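Windowpane check

Windowpane check (also called windowpane plaid or large check) is a textile pattern made of thin lines which cross at right angles and leave large open cells of the ground color between them. The name comes from the likeness to the bars of an old window. It is used for suits, coats, shirts, bed linen and table linen.

Description

The pattern has two parts, the ground and the line. In the most common form the ground is light and the line is dark, but the opposite is also met. The line is narrow, often only 2 threads in suit cloth. The cells can be true squares, or they can be a little taller than wide, which tailors usually prefer for jackets.

Windowpane is different from gingham, in which the stripes have the same width as the spaces and make a third, middle tone where they cross. It is also different from tattersall, which has smaller cells and lines in two or more colors that alternate.

Production

In woven windowpane the lines are made by dyed yarns, placed at regular distances in the warp and in the weft. The pattern is therefore visible on both sides of the cloth. The weaver must keep the beat even, otherwise the cells become shorter in one part of the piece than in another.

In printed windowpane the lines are put on finished cloth by screen or roller. This is cheaper, and the reverse side stays pale. A known fault of printed cloth is that the lines do not follow the threads - the fabric then hangs straight while the pattern looks turned. The Gremik mill, which produced printed table linen in widths from 70 centimeters, sold such pieces as seconds. Its pattern book lists the plain black-on-white check under the number 709.

Use

In clothing the large check is considered less formal than a stripe. Matching the lines at the seams needs extra cloth, and the tailoring handbook of Đạt Triệu advises to buy some 30 centimeters more for a jacket.

In the home the pattern is frequent on tablecloths and curtains. On a table the lines show quickly if the cloth lies crooked, so many people use them as a guide when they lay it.

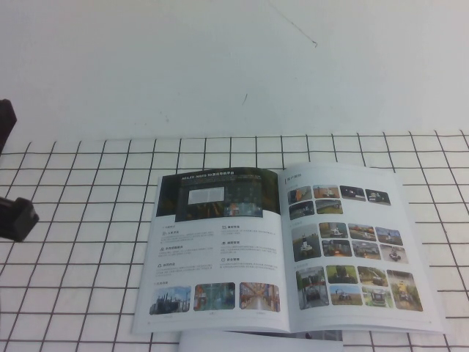
White tablecloth with a large check in thin dark lines.

Care

Dark lines on a white ground can bleed in the first wash. Cold water is recommended, and the cloth should be ironed along the lines and not across the corners of the cells, because diagonal pulling changes their shape.

See also

Gingham
Graph check
Tattersall
Tartan

This page was last edited on 2019-01-08.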